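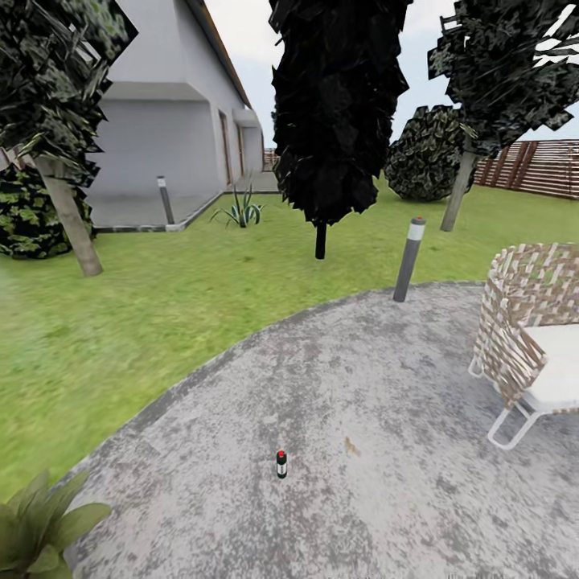 Refinancing our mortgage, part two

August 24, 2025

I wrote in March that we were thinking about moving our mortgage from Smadi to another lender. We have now done it, and a few people asked how it went, so I am writing down the numbers while I still have the letters on the desk.

Our fixed period with Smadi was ending. The new rate they offered would have put the monthly payment at 862. I asked if they could do better and got a polite no by email. I then sent the same set of papers to two other lenders, Brakodlow and Skarketell. Brakodlow never got past asking for more pay slips. Skarketell made an offer that came out 40 a month lower, fixed for seven years.

The saving is smaller than it looks. Between the valuation, the legal work and the fee for closing the old loan, switching can cost up to 3,000 depending on the lender. Ours was well under that, partly because Skarketell paid for the valuation. I worked out the break-even point on paper before signing and it fell inside the fixed period, with a decent margin. If it hadn't, I would have stayed with Smadi and saved myself the forms.

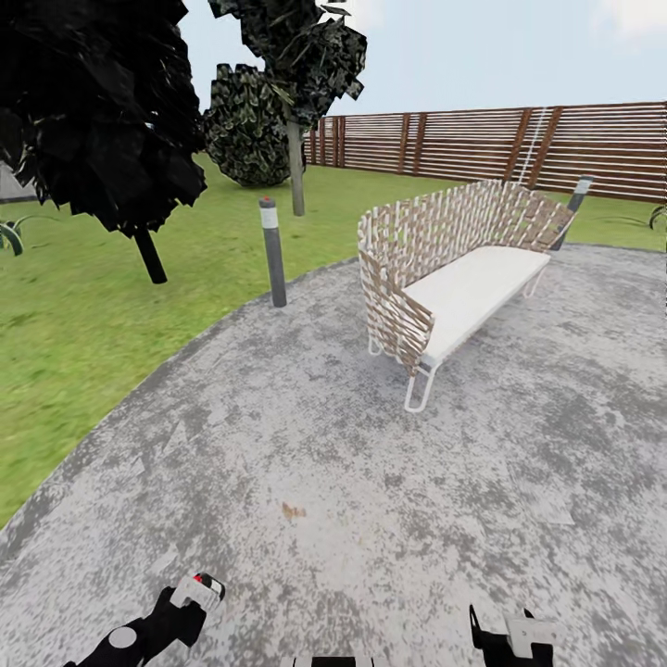

Path, lawn and the long bench.

The slowest part was the valuation. There is one office in Clondusberg that does them for Skarketell, and they rescheduled twice. After that the paperwork moved quickly. Lina Saab at the branch went through the contract with me and pointed out that overpayments are free only up to a yearly limit. I had missed that clause. We do overpay a little when we can, so I had her put the limit in writing.

Two things I would do differently. I would start earlier, before the end date of the old rate was so close. I would also ask each lender for the full list of fees on the first call, as Brakodlow's only came with the third email.

The first payment to Skarketell goes out next month. I still have to cancel the old standing order and move the home insurance papers over to the new lender.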